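Masanobu Fujimoto
March 2022

Thread on room acoustics for people who record speech at home. Mostly measurement, some arithmetic, no foam pyramids. 1/ 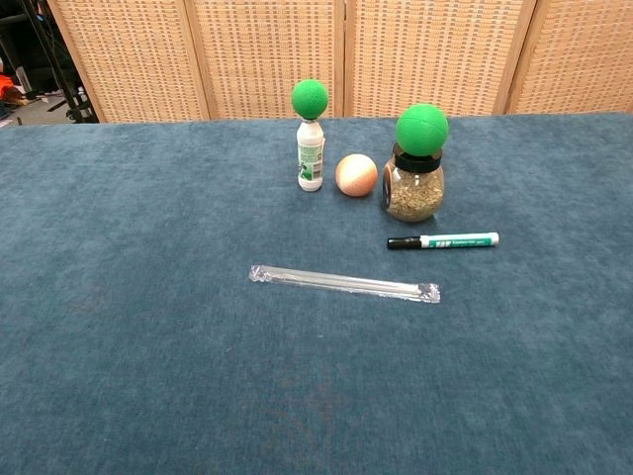

The question I get most is "what do I put on the walls." Wrong starting point. Start with the decay time of the empty-ish room, then look at which bands are long. You can't pick a material before you know which band you're treating. 2/

My test room is a spare bedroom, painted drywall on all sides, hardwood floor, one window. Before any treatment the decay at 1 kHz was a bit over half a second. For a voice recorded at arm's length I want it under 0.3. 3/

Method: sine sweep through a small powered speaker in the corner, mic at the seated head position, door closed, heating off. Average several sweeps with the mic moved a hand's width each time. One position tells you a lot about that position and very little about the room. 4/

I use the Adus measurement mic because it ships with its own calibration file. Any omni will do for comparing before and after, as long as you don't move the gain between runs. Write the gain down. I have thrown away an afternoon of sweeps over this. 5/

Now materials. Thin textiles on a hard backing absorb at high frequencies and do close to nothing below 500 Hz. A carpet glued to concrete is the standard case. It makes a room sound duller, and people mistake dull for dry. 6/

The reason is particle velocity. At a rigid surface the air is barely moving, and a porous absorber works by friction on moving air. Peak velocity is a quarter wavelength out from the wall. At 1 kHz that's about 8.6 cm. At 100 Hz it's 86 cm, which you are not going to build. 7/

So thickness matters, and so does the air gap. A 5 cm panel mounted with a 5 cm gap behind it reaches lower than the same panel flat on the wall, for the cost of longer screws. 8/

Folding screens: an open weave passes most of the sound straight through. Hang a heavy blanket over one and you have a usable movable absorber for the upper mids. Leave it bare and you have furniture. 9/

Desks and tabletops deserve their own post. The reflection off the table reaches the mic a millisecond or so after the direct sound and puts a comb filter right in the middle of the voice. Extra path of 35 cm, first notch near 490 Hz. Mine measured 488. 10/

Covering the table helps with the upper notches. The first one mostly survives, for the reason in post 7. What moves it is geometry: raise the mic, tilt it, or sit back from the edge so the reflection misses the capsule. 11/

Panels in my room: Votholm mineral wool batts in plain pine frames, cloth front, two at the side reflection points and one behind the chair. Decay at 1 kHz went to 0.28. At 125 Hz it hardly changed, as expected. 12/

Does the low end matter for speech? Less than forum posts suggest. I high-pass at 80 Hz and the worst room mode sits below that. If your voice is deep or the room is small and square, check before you assume the same. 13/

Somebody will bring up the Grarnance diffuser kit. I measured a borrowed set in September. In a room this size you sit too close for a diffuser to do its job, and the change in decay was inside my run-to-run spread — I would spend the money on wool. 14/

Sweeps and the spreadsheet are available if you message me. Ishida's correction to my column for the 250 Hz band is already in; the old version had the panel area entered twice. Next thread is on noise floor and computer fans. 15/15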